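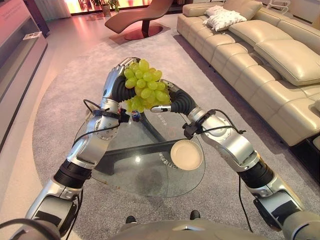 Green grapes over the glass coffee table.

November 2022

Up too late again. Coffee cold, feet cold, writing this fast before I lose it.

Moving in 9 days. Still no word from the landlord at the Esteban building re: the key. Called twice. Left a message the second time, sounded like a crazy person, said my own number wrong and had to start over.

Kitchen mostly packed. Kept out one pot, two bowls, the good knife. Then packed the good knife by accident. Cut a loaf with the bread knife from Mom's old set, which is basically a saw. Crumbs everywhere.

Books are the problem. 8 boxes so far and the hall shelf not even started. Kaja Adomaitis came by after work and said get rid of half. I said sure. Got rid of three. She took one of them home so really it was two. She also carried the lamp down and taped up the box with the bottom falling out, so I can't complain.

Movers want 200 up front. Fine. Brundstead people were cheaper but couldn't do mornings, and the elevator is only ours till noon. So it's the Draveck ones. Their guy on the phone kept saying "no problem at all" in a voice like there was a problem.

Things to do tommorow:
call gas
change address at bank
ask Kaja re: her car for the plants
find the lease!!
light bulbs

Grapes for dinner, pretty much. And toast. Should eat a real meal at some point this week.

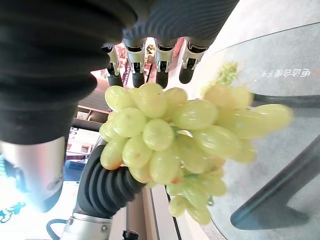 Is it worth taking the old couch along?
Leave it. The new stairs are narrow and it sags in the middle anyway, so get a cheap one in March when the money is back to normal.

OK so that's settled, I think. Will miss it a bit. Slept on that couch the whole first month here, before the bed came - the Vukholm one, with the slat that pops out every time I roll over. Bed is coming with me. Slat too I guess.

Went through the drawer by the door. Dead batteries, a key to nothing, birthday card I never mailed to Aunt Ruth. Her birthday was in March. Put it in the bag to mail anyway, she'll laugh. Found the tape measure too, after buying a new one yesterday.

Weird how loud the place is now with the rugs rolled up. Dropped a spoon and it rang. Neighbor's TV coming thru the wall like it's in here. Some game show. I was getting the answers right for a while.

Back hurts. Did the low closet shelf bent over like an idiot instead of sitting on the floor. Shower, then bed. Set alarm for the gas people, they open at 8. Lease is maybe in the blue folder, look there first.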